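The Homework Folder Has Won

My daughter's fourth-grade teacher, Eulalia Cabral, sends home a homework folder on Monday and wants it back on Friday. It is a plain green folder. It has a pocket for things to do and a pocket for things done, and by Thursday night the first pocket is where the trouble lives.

I should say that I like Ms. Cabral. I like her even when she assigns a diorama. But I have been thinking about elementary school homework for a while now, mostly between 7:30 and bedtime, and I have come to believe that most of it is being done by people who already passed fourth grade.

Take the reading log. The district asks for 22 minutes of reading a night, signed by a parent. I don't know who arrived at 22. Before the log, my daughter read in the bathtub, in the car and under the table at Thanksgiving. Now she reads with one eye on the oven timer and stops in the middle of a paragraph when it beeps, like a factory worker at the whistle. Then I sign. I have signed for nights I was in another city. 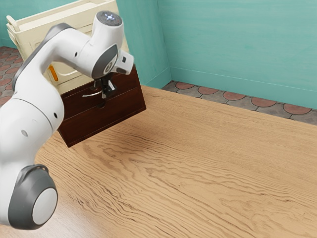 Then there is the math. I have no quarrel with the new way of doing subtraction, which seems perfectly sensible once you've watched the video twice. My quarrel is with 30 problems of it. A kid who understands the first five doesn't need the other 25, and a kid who doesn't understand them is going to practice being wrong until she gets very good at it. On a bad night we have both kinds of kid at our table, and I'm one of them.

People tell me homework teaches responsibility. Maybe it does, at 14. At nine, what it teaches is that if you leave a folder on the stairs, a tall person will drive it to school. My neighbor Lorena Figueroa has made that drive so often that the front office waves her through. Her son is very relaxed about deadlines.

Some families have an hour of quiet and an adult who remembers fractions. Plenty have a parent on the late shift and a baby who bites the worksheets. The folder goes home to all of them and gets graded the same on Friday, and I have trouble calling the result a measure of the child.

So my proposal is modest. Through fifth grade, send home a book with no log. Send home five problems on the nights there's something new to practice, and none on the nights there isn't. Keep the diorama, but build it at school, where the glue is – ours has been missing since August. If a kid is struggling, tell me, and I'll sit down with her gladly and watch the video a third time.

I brought some of this up at conferences. Ms. Cabral listened, nodded and said she gets nearly as many notes from parents asking for more. I asked for their names. She handed me the spelling list.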